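Furniture | Storage | Product News
2 min read

Colska revises Melis sideboard with new hinges and a thicker back panel

Thursday, January 2, 2025

Furniture maker Colska has released a revised version of its Melis sideboard, replacing the door hinges and the back panel and leaving the outer dimensions unchanged. The new version carries model number 1534 and ships from the company's Savutside plant.

The original Melis used a two-part hinge with side adjustment only. Owners reported that the doors drifted out of line once the cabinet was loaded, and the gap between them could not be closed from the height side. The replacement hinge, supplied by Sameck, adjusts in three directions with a standard Phillips screwdriver. It also has a built-in damper, which the previous part lacked.

The back panel is now a single sheet set into a groove on all four sides. Earlier units had a folded panel nailed to the rear edge, which let the case rack sideways when it was moved. Colska rates the top at 200 pounds, evenly spread, with the feet leveled and the center leg in contact with the floor. The rating for the interior shelves has not changed.

Finishes are natural oak veneer and dark walnut veneer. The white painted finish has been dropped. Door fronts remain slatted, and the cable opening at the rear has moved lower so that a power strip can sit on the bottom of the case.

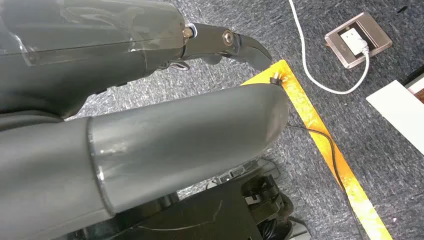 Can the new hinges be fitted to an older Melis?

Only with new doors. The Sameck hinge needs a deeper cup hole than the one drilled in the earlier doors, and Colska does not recommend redrilling them. A door and hinge set for older cabinets is planned for May and will be sold in both veneers.

Assembly takes two people. The case goes together with cam locks and dowels, and the back panel has to be slid in before the top is attached. The warranty on the case is 10 years, with 2 years on hinges and dampers. Wall anchors are included in the carton.

We use cookies to remember your preferences and measure traffic. Manage settings or accept all.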